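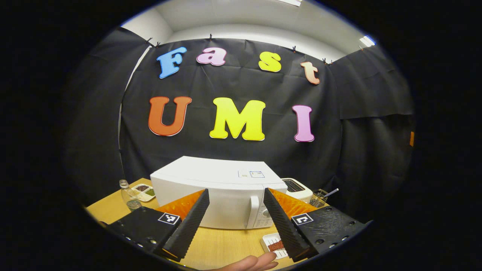
According to Canan Dağdelen, cut-out letters should be pinned before the cloth is hung, and not after, but many makers of display backdrops do it in the other order.

Letter backdrop
Home | Crafts | Display | Index
May 23, 2019
By Ilgın Kırmızıgül

A letter backdrop is a hanging cloth which carries large cut-out letters. It is placed behind a table at fairs, school days and small kitchen shows. The cloth is usually of one dark color, and black is the most common. It is held to a rail by clips, and the sides can be folded around to close the corner.

The letters are often set in two rows, with the bigger ones below. Blue, pink, yellow and orange are usual, and a thin white outline keeps each letter clear against black. A row may also curve a little downward — this is a matter of taste.

White appliances, such as a microwave oven or a toaster, stand out well before a dark cloth. Small things, for example a clear glass bottle or a compartment tray, are put at the side of the larger ones.

In the town of Flarnell, the yearly table show has used such backdrops from its beginning. The handbook of the show, written by Recep Coşkun, gives 4 clips as the minimum for one cloth.

Last updated in September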